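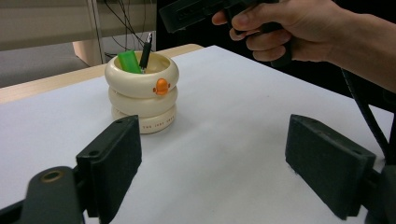
The cream pot, with a black pen and a bit of bright green in it.

Pots, pens and a bit of a clear-out

4 min read

I've been meaning to write about pen pots for months, and every time I sit down to do it something more important turns up (the boiler, mostly). But June is a slow month in Fomville and the shop is quiet, so pen pots it is!

You lot seem to fall into two camps. There are the people who keep one decent pen and know where it is, and there are the rest of us, who own a mug full of biros with the lids missing. I was firmly in the mug camp until this spring. It was an enormous mug, a freebie from the Selldale garden show, and when I finally tipped it out on the kitchen worktop I found two dried-up glue sticks, a tape measure, a birthday candle and more pens than I'd like to admit to. Most of them went in the bin. I kept six, which felt very brave at the time and I haven't missed a single one of the others.

So then the mug looked daft, all those inches of it and six pens rattling about in the bottom, and that's how I got on to smaller pots. I do love the cream one at the top. It's three fat rings piled up, a bit like something you'd blow up for the paddling pool, with the widest ring at the top, and there's a little orange duck sort of character stuck on the front. Silly, yes. But it's ceramic, so it should have a bit of weight to it, and I've gone right off those thin wire ones that tip over the moment you put scissors in.

A few things I've learned from my own pot since the great mug clear-out. Pens go in nib down if you want them to carry on writing. Pencils go in point up, or you'll be forever chipping the lead. Anything you only use at Christmas goes in a drawer. And give the inside a wipe now and then, it's astonishing what collects down there, mine had a layer of pencil shavings and what I think was cake. 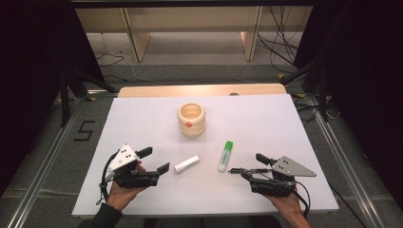 The everything-out method

If your pot has got away from you, take the whole lot out and stand it empty in the middle of a table. A white board or a big tray underneath is a good idea, you can see what you've got and nothing rolls on to the floor. Then put things back one at a time. Highlighters are the ones I'm strict about. I used to have every colour going and only ever used the green, so a green one is what stays. Try each pen on scrap paper before it goes back in, and if it needs scribbling to get going, out it goes. Don't give it another chance, I've been giving a certain blue rollerball another chance since we lived in Abugri.

I did the desk, the hall table and the one by the phone all in an afternoon, with a pot of tea, and it was the nicest job I've done in ages. Clader, our shop on the corner for anyone new, has a basket by the till for spare pens that still work, so bring yours in if you've got too many. We'll be passing them on at the end of the month.

Next time: string, and where to keep it.

Comments

Did mine last night after reading this. Found a house key. No idea which house.

Point up for pencils, yes, but my gran always kept her pens that way too and they wrote perfectly well!

Is the basket all right for felt tips or just biros?

Felt tips very welcome, as long as they've got their lids on.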